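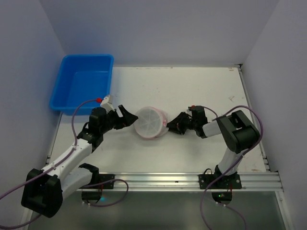 Recipiente redondo e translúcido, com tampa dividida em setores, e caixa plástica azul.

Aduren é uma hospedaria termal de montanha situada na margem norte do lago Skutulum, a 111 metros do antigo cais de passageiros. Funciona como hotel de pequeno porte, com 25 quartos distribuídos por um edifício principal e dois anexos, e é conhecida sobretudo pelas piscinas de água quente ao ar livre, entre as mais belas da região para quem gosta de nadar com neve nos ombros.

Etimologia

O nome vem de uma palavra do dialeto local que designa o patamar de pedra onde se deixavam os barcos no inverno. Nos primeiros prospectos aparece também a grafia Adduren, abandonada quando a casa foi ampliada. Os moradores mais velhos continuam a chamar o lugar simplesmente de "o Patamar".

História

A construção original era um abrigo para viajantes que atravessavam o lago e precisavam passar a noite antes de subir o desfiladeiro. Tinha três cômodos, um fogão e uma estrebaria. A família Grewal comprou o imóvel já em ruínas, recuperou a cobertura de ardósia e abriu os primeiros quartos ao público, ainda com banheiro no corredor.

A descoberta da nascente quente mudou tudo. Durante a abertura de um poço atrás da estrebaria, a água brotou morna e com leve cheiro mineral, e em poucos meses já havia um tanque de pedra em uso. O tanque ainda existe! É o menor de todos e costuma ser o preferido dos hóspedes ao amanhecer.

A gestão passou mais tarde à arquiteta Babita Sengar, autora do projeto de restauro que devolveu ao salão as janelas altas, tapadas durante décadas. A reabertura ocorreu em 26 de março de 2022, depois de uma longa obra nas tubulações.

Arquitetura

O edifício principal tem paredes de granito e varandas de madeira escura voltadas para a água. A escada central, em caracol largo, é a peça mais admirada do conjunto: foi montada sem corrimão do lado interno e recebeu um guarda-corpo discreto só no restauro. Os anexos são mais recentes e mais baixos, ligados por uma galeria coberta que permite chegar às piscinas de roupão mesmo nos dias de vento forte (e ali eles não faltam).

Os quartos da ala do lago têm teto inclinado e lareira. Os da ala do bosque são maiores, mais silenciosos e recebem a luz da tarde.

Termas

O complexo termal reúne três piscinas externas, uma sauna a lenha e o tanque antigo. A piscina grande tem 20 metros de comprimento e termina numa borda baixa de pedra, praticamente ao nível do lago, o que produz uma vista extraordinária nas manhãs de neblina. A água é renovada por gravidade, sem bombas, por um canal aberto ao longo do jardim.

Gastronomia

O restaurante da casa, o Gokus, serve cozinha de montanha com forte presença de peixe defumado, cogumelos e pão de centeio. O prato mais célebre é uma sopa espessa de truta com endro, levada à mesa em panela de ferro. O café da manhã inclui mel das colmeias do bosque e uma coalhada fresca que, por si só, já justificaria a subida. O salão aceita visitantes que não estejam hospedados, mediante reserva.

Acesso e temporada

Chega-se por estrada asfaltada a partir do vale ou, nos meses quentes, pelo barco que cruza o Skutulum. A travessia é retomada em maio, quando o gelo da enseada já cedeu. Na temporada fria o último trecho da estrada exige correntes nos pneus, e o hotel oferece traslado desde a vila.

Ver também

Turismo termal
Hotelaria de montanha
Lago Skutulum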